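Office lettings export, Darnano + Hasville. Dump of what we have on commercial units, cleaned up by Inês Peixoto. Last refresh November 5, 2022.

## Whats in it

- `units.csv` — 1,531 rows, one per unit
- `agents.csv` — 41 rows, joins on `agent_id`
- rents are per year, before service charge 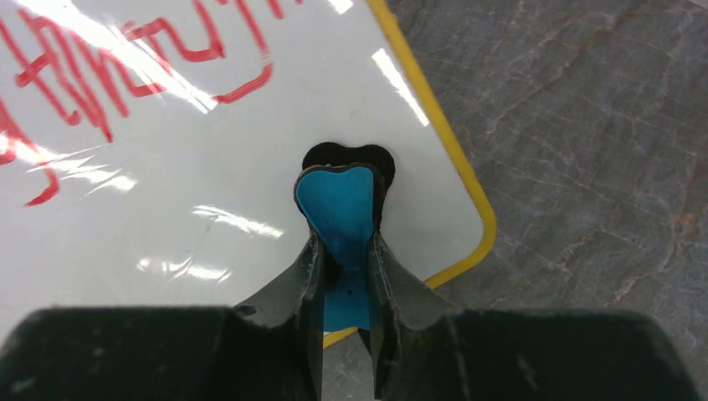 *Whiteboard, red marker.*

## Known problems

Floor area is in square feet except Hasville, still meters. Convert before you compare anything. Pluven left out, their feed broke in September and Américo is chasing it.

`vacant` means no signed lease — doesnt mean nobody is in there. Sublets are a mess, see notes column.
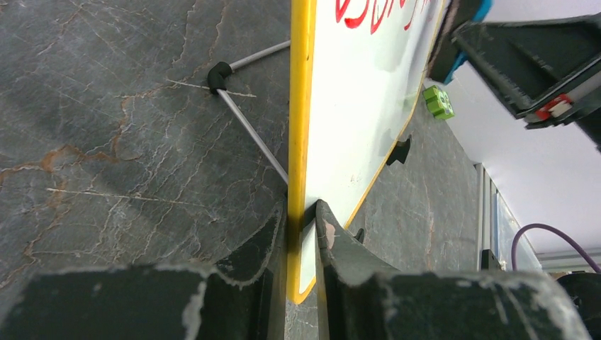 Units under 40 sq ft are parking or storage, drop them. Duplicate addresses are mostly split floors, so leave thsoe alone.

## Use

Internal only for now. Ask Filipa Cunha before sending to clients. Fixes go in `corrections.csv`, not the main file.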